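Bristulness 306 long-handled brush

Tuesday, March 31, 2020
By Montri Chareonsuk

The Bristulness 306 is a twisted-wire brush for narrow-necked vessels, tubes, slots and other places that a cloth will not reach. It is made by Siltura and stocked by Postby in two versions, wet and dry. Both share the same handle and core wire. They differ in the filament, the density of the head and the finish at the tip, and they should be ordered as separate items.

Overall length is 306 mm, measured from the hanging loop to the end of the tip with the brush straight. The earlier Bristulness had a shorter handle and a wooden grip. The grip is now moulded plastic with a flat on one side, which stops the brush rolling off a draining board and shows which way the head has been bent.

Wet version

The wet version has nylon filament on a stainless steel core. The head tapers towards the tip and ends in a tuft turned back over the wire, so that bare metal does not touch the bottom of the vessel. Glass marks easily under a cut wire end, and most complaints about the old pattern concerned scratches on the base of decanters. 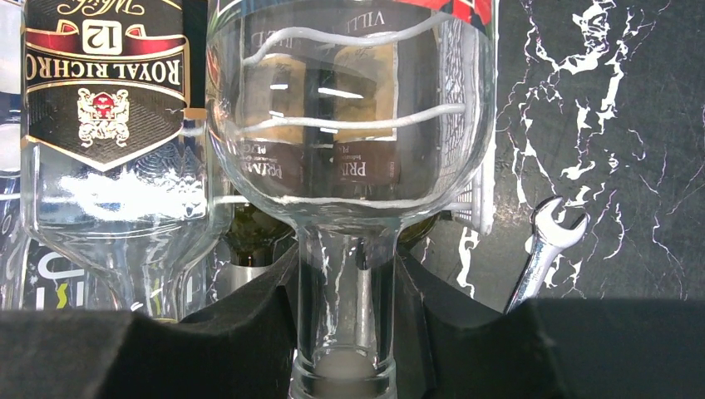 Wet the head before it goes through the neck. Dry nylon will pass, but it springs back against the shoulder and the first few strokes clean very little. Push with a slow turn in the direction of the twist. Turning against the twist opens the core wire and loosens the filament, and a brush treated this way will begin to shed well before it is worn out.

For a deposit on the shoulder, bend the wire by hand just behind the head to a shallow angle. Do not bend it at the grip. The wire may be straightened again afterwards, though repeated bending at one point will weaken it. In our bench test the head withstood nearly 3000 strokes through a plain glass neck before the filament no longer touched the wall on all sides. The test used cold water and a mild washing liquid. Abrasive powders were not tested and will shorten the life of the head.

Hang the brush by the loop to dry, head down. It should not be stood in a jar with the head upwards, as water runs along the twist and collects inside the grip. Rust-coloured staining at the collar is usually carried over from other items in the sink. If it does not wipe off, send the brush back.

Dry version

The dry version has soft goat hair on the same core. The head is of even width along its length and carries more filament than the wet one. It is intended for dust in grilles, louvres, keyboards, shutter slats and the backs of drawers. Disconnect any electrical item from the mains before brushing it, and leave it disconnected until the work is finished. The core is metal and is exposed at the collar.

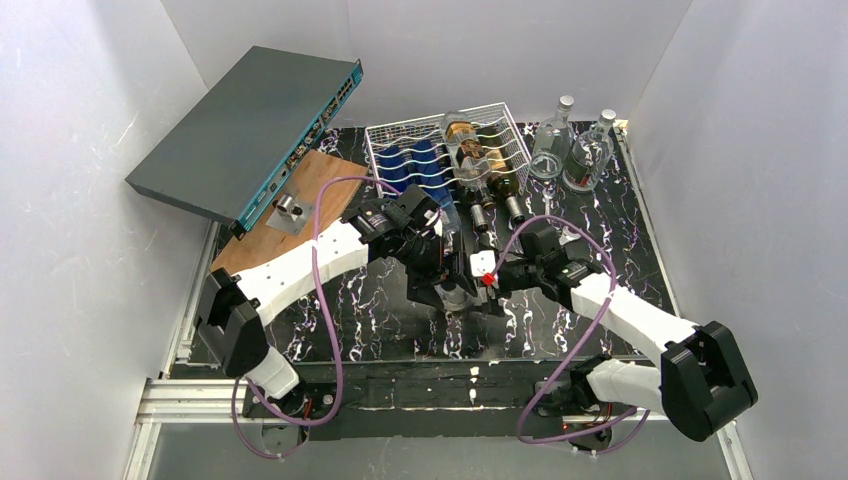
Postby Household and Workshop Brushware Department

Draw the dry brush outwards only. Pushing in and out packs dust into the far end of a slot, and it is then harder to shift than before. A vacuum cleaner nozzle held close to the opening will take most of what comes loose. Knock the head against the palm between strokes and wash it in lukewarm water when it turns grey. Goat hair must be fully dry before it is used again. Drying on a radiator makes it brittle.

The dry version is not suitable for solvents, oil or hot surfaces. The wet version tolerates hot washing-up water but is not to be boiled, and neither version goes in the dishwasher.

Ordering

The wet version has a white grip and the dry version a grey one. Brushes are sold singly. Replacement heads are not offered, as the head and core are wound together in one operation. A wall hook is supplied with each brush, without a screw.

Both versions carry a guarantee of 2 years against loosening of the core in the grip. Wear of the filament is not covered. The next revision is planned for October and concerns the collar only, so existing hooks will still fit.

Trade orders and returns are handled by Rungnapa Pongsiri at the Postby counter. Please state the grip colour and attach the paper band if you still have it.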